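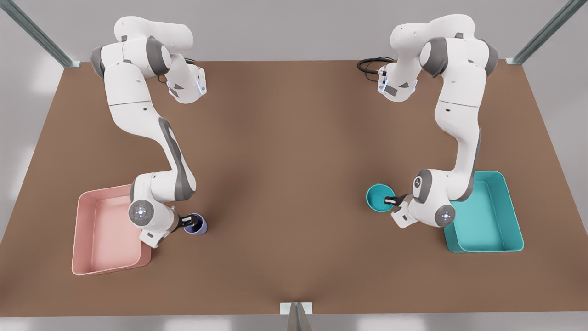

Vikwood oiled dining table, two years on

I bought this after my brother-in-law told me oil was "basically no work". He has a glass table.

The Vikwood cost me £1261 delivered, plus an afternoon of my life getting it round the bend in our stairs. The top is lovely. It's heavy, it doesn't wobble, and the edges won't bruise a passing hip as badly as the old one did.

The oil is another matter. The leaflet says to redo it every February, which suggests its author eats standing up. Mine needs doing every couple of months, and the proper Birkov oil comes in tins sized for dolls. Red wine leaves a ring if you so much as answer the door. Turmeric is for ever.

Customer service replied after a fortnight and advised coasters.

Would I buy it again? Probably, yes, though I'd look at the lacquered version first and feel slightly ashamed of it.

Four stars. The missing one is under the turmeric.

Ayman Samir, 2026-10-26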